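Category: Robot software | Control and planning | Manipulation

Home Articles Index Recent changes Help

Skullilel (software)

Skullilel is a software package for planning and running pick-and-place tasks with robot arms. It takes in camera views of a work surface, keeps a list of the objects it finds there, and sends short motion plans to the arm controller. It was written at Tranow, a small automation company, and is mostly used on tabletop setups with one arm and several cameras. The lead author is Hülya Polat. The perception code was written by Erdal Çetinkaya and the planner by Rokeya Khan.

Background

Tranow first used a set of separate scripts, one for each task. A script held fixed positions for every object, so moving a plate a short distance meant editing the file by hand. Polat began to replace the scripts with a single program in June. The first version could handle only one camera and had no way to recover from a missed grasp. An older planner named Flarnik was kept for path search, and parts of it are still in the code.

Structure

The software has 3 main parts, each running as its own process.

The perception process reads the cameras. Fixed cameras looking down on the table give the general layout. A small camera at the wrist gives a close view of whatever is near the fingers. Each object gets a name, a position, an outline and a confidence score. When two cameras disagree about a position, the program keeps both values until a new view settles the matter. Objects hidden by the arm are held in memory at their last known place and marked as stale.

The planning process turns a task into steps. A task is written as a short text file, for example "put the strawberry on the plate." The planner checks which objects are in the way, picks a grasp, and searches for a path that keeps the arm clear of the table and of larger items. If no path is found after 200 tries, the step is dropped and the next grasp is tested.

The control process sends joint targets to the arm 20 times per second and reads back the joint positions. It can stop the arm without waiting for the planner. Speed limits are set in this process and cannot be raised from a task file.

Grasp selection

Hard objects and soft objects are treated differently. For a hard object the program closes the fingers to a set width. For a plush toy or other soft item it closes until the motor current reaches a limit, because the outline seen by the camera says little about how far the cloth will give. Labels are a known source of error. A large white patch on a red object may be split off as a separate item, most often in close wrist views. Khan added a merge step that joins two outlines when one lies fully inside the other.

Tooling

A viewer named Değirmenci comes with the package. It plays back saved runs with all camera views lined up by time, and draws the planned path over them. Hacer Canpolat maintains it. The test set holds 3,107 saved grasps, and every change to the planner is checked against it before release. The present release is dated 8th July.

Limits

The software does not model liquids, and it handles clear objects poorly. Round items with holes, such as colanders, often get a broken outline and need a hand-drawn one. Ekaette Briggs, who tested the package on kitchen tasks, reported that long tasks fail mainly through stale positions. A fix is planned but has no release date.

Wrist and overhead views of a kitchen-item layout 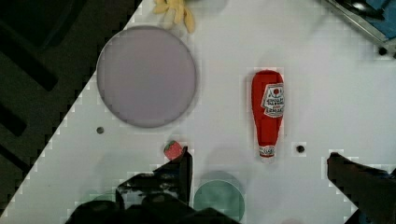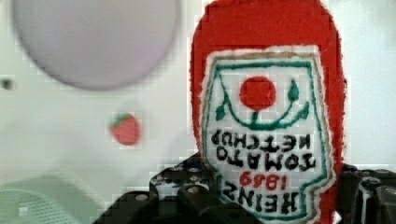
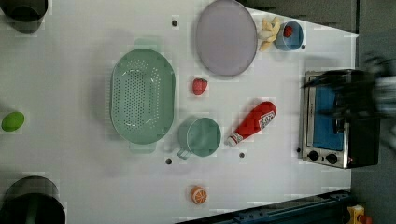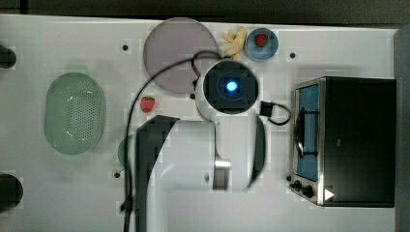 Can Skullilel be used without a wrist camera?

The package will run with fixed cameras only, but grasps on small objects are less exact. The wrist input is turned off in the settings file, and the planner then adds a wider margin to each grasp.

See also: Flarnik, Değirmenci, Motion planning, Grasp planning

Contact the editors | Terms of use | Back to top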